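The Tray at Wurkulell

My sister and I have an arrangement about our mother's house, and the arrangement is that I do the bedrooms because she can't face the wardrobes, and she does the kitchen because I can't be trusted not to bring it all home. It's a perfectly good arrangement. It lasted until a quarter past ten on the first morning, when she came up the stairs carrying the tray.

"Yours or mine?" she said.

I should explain about the tray. It's a wooden one, honey-coloured, with a straight back and sides that curve up to a pair of slots where your hands go, and it has lived on top of the fridge at Wurkulell for as long as either of us can remember. (Wurkulell is the house. My father named it, and would never say what it meant, and I'm fairly sure he got it off the side of a boat.) It came out when you were ill. That was the rule. Birthdays you came down to breakfast like everyone else, Christmas you came down to breakfast like everyone else, but if you had a temperature the tray came up to you, and on it there was fruit.

Never soup! Other people's mothers did soup. Ours held that a person in bed wanted something to look at, so she would set out whatever was in the bowl and leave you to it. When I had chickenpox I had an orange on my knees for most of a week before I got round to peeling it.

"We could toss for it," I said.

"I haven't got a coin. Have you got a coin?"

I hadn't got a coin. I had a bin bag in one hand and eleven odd gloves in the other, and I'd been up since five to catch the Kozma bus, the one that goes round by every village with a bench in it. So I said let's leave it for now, and she put it down on the big bed, on top of Mum's paisley cloth, and we both stood and looked at it and then went back to work.

The thing about the bedrooms is that they're quick until they aren't. I did the airing cupboard in twenty minutes flat. I did my own old room in less, as there was nothing in it but a clothes horse and a box of Drilten jigsaws, the 1000 piece sort, every one with a note taped to the lid in Mum's writing. Sky missing 2. Harbour complete. Windmill complete but dull. I read every lid, and then I sat down on the floor and did a bit of the windmill, and she was right about it.

When I went back in to make a start on the wardrobe, the tray had fruit on it.

I called down the stairs. "Are you ill?"

"No," said my sister. "Are you?"

"No!"

"Well then," she said, and I heard the kitchen tap go on.

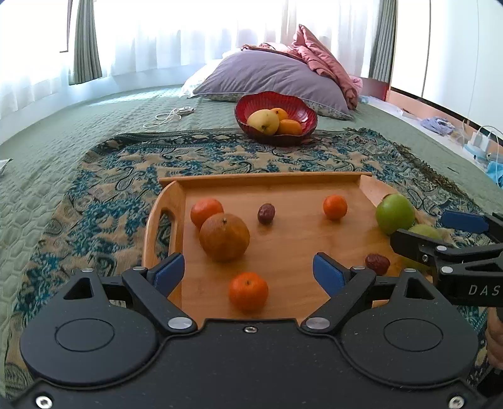 Photo: author's own

I've thought since about what I ought to have done, which was go down and talk to her like a grown woman. What I did was get on the bed. I took my shoes off first, you did not get on that pale green quilt in your shoes, and I pulled the pillow up behind me and had a proper look at what I'd been given. There was a big citrus thing, more brown than orange, the kind with a thick skin that gets under your nails. There was a redder one tucked in at the back of it. There was something green over on the other side. She'd put out far too much for one person, and it was arranged, too, in the way Mum did it, which is to say hardly arranged at all, but with the best one where you'd see it.

I hadn't known my sister could do that. I'd have said it was a thing that had gone.

She came up after a bit, drying her hands on her jeans, and stood in the doorway exactly where you'd expect.

"How are you feeling?" she said.

"Rotten," I said.

"Budge up, then."

So I budged up. It's not a wide bed for two women in their fifties who've both let themselves go a bit over the winter, and everything slid when she sat down, and we both grabbed for the tray at once and got a handle each. And there we were. She laughed first, I'd like that written down somewhere.

We talked about the kitchen, mainly. She'd found 22 jars of the same chutney, all unopened, all labelled November, no year. She'd found the good scissors. She'd rung the Clestik people about the cooker and been told her reference number was 3772 and that somebody would be in touch, and we agreed that somebody would not. I told her about the jigsaws and she wanted the harbour, and I said she could have the harbour, and then it went quiet because we'd got rather near the subject.

"You had it more than me," she said in the end. "The tray. You were always the one who was poorly."

"You had your tonsils out."

"That was jelly. That was the hospital. It doesn't count."

I said I supposed it didn't. I started on the big citrus thing and gave her half, and she ate it the way she's always eaten them, pulling off every last thread of white and lining them up along the edge of the wood. It drove me up the wall when I was nine. I didn't say a word about it. The house made its noises, the boiler and so on, and a van went by outside, and I remember thinking that I still had the whole of the wardrobe to do and that I'd very much like not to.

"You have it," I said. "You do the fruit better."

"I don't live near anyone who gets ill."

"You've got the cats."

She gave that some thought. She really did, I could see her picturing it.

In the end we did the wardrobe together, coats first, with the tray shoved up against the pillows and both of us going back to it whenever our arms got tired. I found a pear drop in a pocket and she dared me to eat it, and I'm not saying whether I did. By the time it got dark we had four bags for the charity shop and one bag we weren't discussing.

She drove me to the bus. I'd got the windmill under my arm, dull as it was, and the scissors in my handbag, wrapped in a sock, and I was halfway to Kozma before I felt in my coat for my gloves and found the reddish one, the little one from the back, still with its leaf of kitchen roll round it. I rang her from the bench when I got off.

"Did you put fruit in my pocket?"

"You said you felt rotten," said my sister. "Ring me when you're in."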